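About us

Okbridge is a small activity studio in Grundport. Tables, trays, balls, boards. We set up tabletop sessions for schools, day programs and anyone who rings and asks nicely.

Started in January with one table and a borrowed trolley. Now up to 6 tables, more than 90 sessions done.

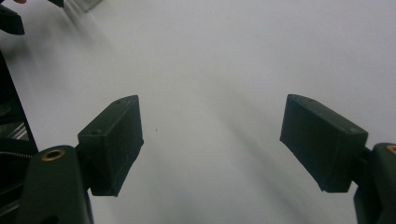
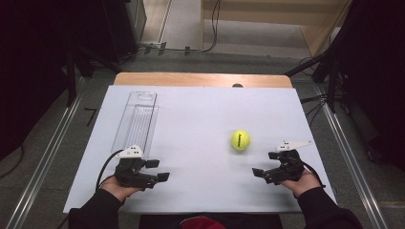
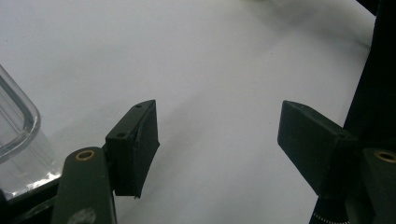

White board, pale surface, plenty of room to work on.

Reading time: 1 min | 276 words | Updated February 11, 2026

What we do. Simple stuff, set out properly. A tennis ball and a clear plastic tray on a white board will keep a group going a good while. Pick up, put down, sort, tidy away. Then swap the trays over and go again.

Why white boards? Easy to wipe, easy to see a ball on. We tried coloured ones from Hájek first – nice colours, showed every mark. Went back to white.

Tables are light wood, the right height for sitting. Carpet underfoot so dropped things dont bounce far. Tennis balls still get under the cabinet, bring a ruler.

Hire kits. Each one's called a Brirelness, long story. Board, trays, balls, a cloth, and a card showing how it all packs back in the tub. Please follow the card. We check every kit when it comes home and its always the trays that go missing.

Getting here. Parking round the back, postcode 2000 will NOT get you to us so use the map. Ramp at the side door.

Bookings by phone or the form – mornings fill up first. School holiday dates are going up shortly, still sorting teh roster.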